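Pusora Robotics Club board > Projects > Wheelchair pushing task, where we're at

FelistaK
April 9, 2022
OK so the student team has been on the wheelchair task since January and I promised you all pictures. Both arms on the push handles, two wrist views and one from the head. Tell me what you'd change!

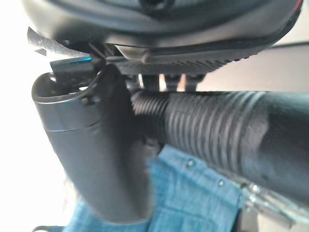
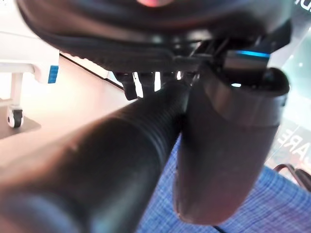
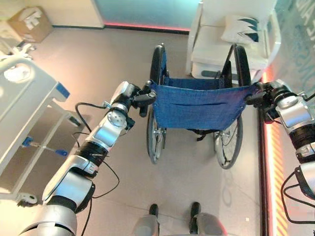
Re: Wheelchair pushing task
gitau_m
Nice grip in the head view! I'd still worry about turning though. With both grippers clamped you're steering with the whole base, and if one side lags the chair twists. I'd let one hand go a little soft.

Re: Wheelchair pushing task
Lilian Chege
Disagree with Gitau. We tried a soft hand at Vonolgate last year and the chair wandered all over the place. Stiff arms, slow base, done. Also – can you see anything useful in those wrist views? It's mostly gripper.

Re: Wheelchair pushing task
FelistaK
Ha, fair. We keep them for the last bit of the approach, when the fingers are closing in. Emmanuel wants to drop them and train on the head camera alone. I voted no.

Re: Wheelchair pushing task
ekimaro
I did say that and I'm sticking to it (for now). We have 82 runs logged and I'd rather get to 300 with one clean view than fight with three.

Re: Wheelchair pushing task
gitau_m
Lilian, was your chair loaded? Ours at Tresine only wandered empty. Put some weight on the seat and try again before you write it off.

Re: Wheelchair pushing task
Lilian Chege
Empty, yes. Hmm. I'll dig out the sandbags.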